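Speaker notes: "What the planner thinks it knows"
Spyros Raptis, Osgate meetup, 12 May 2022
45 min slot, leave time for the argument at the end

OPENING

Say who I am, skip the career story. I write the glue between perception and motion at Lekamico, so when the two disagree I get the ticket.

Claim I keep hearing: train and test in simulation, the real arm is a formality. I don't buy it. I use simulation every day and I still don't buy it. Tonight is mostly about why our good numbers made me more suspicious.

Quick show of hands: who has shipped a policy tested only in sim? (Wait. Somebody will admit it.)

THE NUMBER

We ran 2826 episodes on the Sarnier stack. Reach, grasp, lift, stop. The success rate looked great on the slide our manager liked. Then I read the success check. It asked whether the object's height had changed by the end of the episode. Tipping something onto its edge could pass. So could knocking it onto a taller thing.
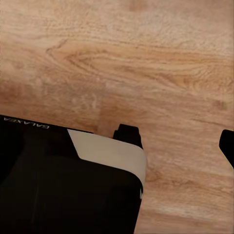 Spend a minute on the success check, because people rush past it. If the test script reads object pose straight from the simulator, it knows things the robot never will. Fine for scoring. Terrible when the same call sneaks into the planner, and ours had. One import, left over from debugging. Take it out and the grasp planner has to live on camera estimates like everyone else's.

Don't name who left it in. (It was me. Say so if asked.)

PERCEPTION

Glossy objects. Rendered highlights are polite compared with real ones, and the detector still drifted on them. I pulled 101 episodes by hand and sorted them by what went wrong first. Tedious, and the most useful week of the project. The Szénási tracker vendor-style demo always uses matte blocks. Ask why.

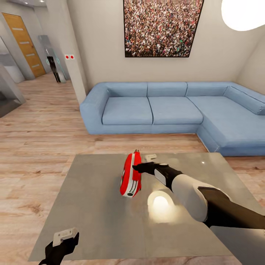
Simulated living room: open right gripper beside the red and white object, bright reflection on the tabletop.

Point at the tabletop, then move on. The questions for the room: does your detector report confidence, and does anything downstream read it? Ours reported it. The planner threw it away and took the center point as gospel.

PLANNING AND CONTROL

We now do 3 things before closing the fingers. Check that the pose estimate is fresh. Check it against the previous one. If they differ too much, back off and look again.

It's slower. Someone will object to that. Fair enough, but a fast wrong grasp still needs a second try.
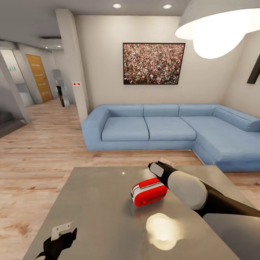
Replanning has its own trap. If the arm blocks the camera during the approach, the tracker may hold the last pose and stamp it with the current time. Fresh stamp, stale data. Log the capture time separately and compare the two. Boring advice, please do it anyway.

CLOSE

What I'd want before believing a sim result, mine included: the success check in plain words, a list of every simulator call the policy can reach, and the failures sorted by first cause.

Real arm trials start in June. I expect the number to drop. Happy to come back and read it out.

Questions. If it goes quiet, ask the back row about clock sync.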